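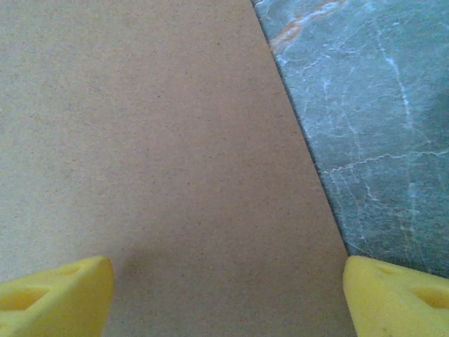 3.2 开箱与台面准备

Fesermont 台式意式咖啡机净重不轻，纸箱也不小。请先找好地方再动手，抱着机器满厨房转圈的体验，我们不推荐。

1. 在台面上铺一张平整的硬纸板，盖住您打算放机器的区域。石材台面不怕咖啡，但怕金属底脚拖来拖去，大理石尤其记仇。
2. 沿箱体两侧的虚线割开胶带，刀片伸出不要超过 2 毫米。箱内最上层是电源线，我们每年都会收到几根被割断的。
3. 两手托住机身底部，垂直提出。请勿抓握蒸汽管，它长得像把手，但不是把手。
4. 将机器放在纸板上，撕去所有蓝色保护膜。滴水盘背面还有一张，请翻过来看。
5. 确认机身背面距墙至少 50 毫米，顶部距吊柜至少 100 毫米。
6. 位置确定后，稍稍抬起一侧，抽出纸板，再抬另一侧。此步骤宜两人完成。

注意：包装箱与内衬请至少保留到保修期结束。返修时用旧毛毯包裹的机器，维修部照收，运输途中的损伤不保。

3.3 调平

1. 在水箱内注入少量清水，观察水面与刻度线是否平行。
2. 若不平行，旋转底脚调节：顺时针降低，逆时针升高。四只底脚均可独立调节，这意味着您有四种方式把它调得更歪。建议先调前面两只。
3. 轻按机器四角，不应有晃动。折叠的名片、杯垫和说明书第 43 页均不是合格的垫片。

3.4 首次冲洗

1. 水箱加水至 MAX 线，装入 Poulain 滤芯。滤芯须事先在清水中浸泡，直至不再冒气泡。
2. 接通电源，按住冲洗键，待指示灯由闪烁转为常亮后松手。
3. 在冲煮头下放一只大杯，放完一整箱水。这段时间泵的声音较大，属正常现象。若您是早上六点操作，邻居可能另有看法。
4. 打开蒸汽阀，排汽至只有干蒸汽喷出，然后关闭。
5. 倒掉杯中及滴水盘中的水，不要饮用。

小心：蒸汽管在关闭后仍然烫手，请用湿布擦拭，勿用手指确认。

提示：若冲洗中途出水变细或停止，先检查水箱是否插到底。插到底时会有一声“咔”。没有听见“咔”就打电话给 Lutulier 服务中心的用户，通常会在通话中听见它。

冲洗完成后，请继续阅读 3.5 节“设置水硬度”。试纸装在附件袋内，与 Dreltadham 磨豆机的清洁刷放在一起，两者都很容易随袋子一起被扔掉。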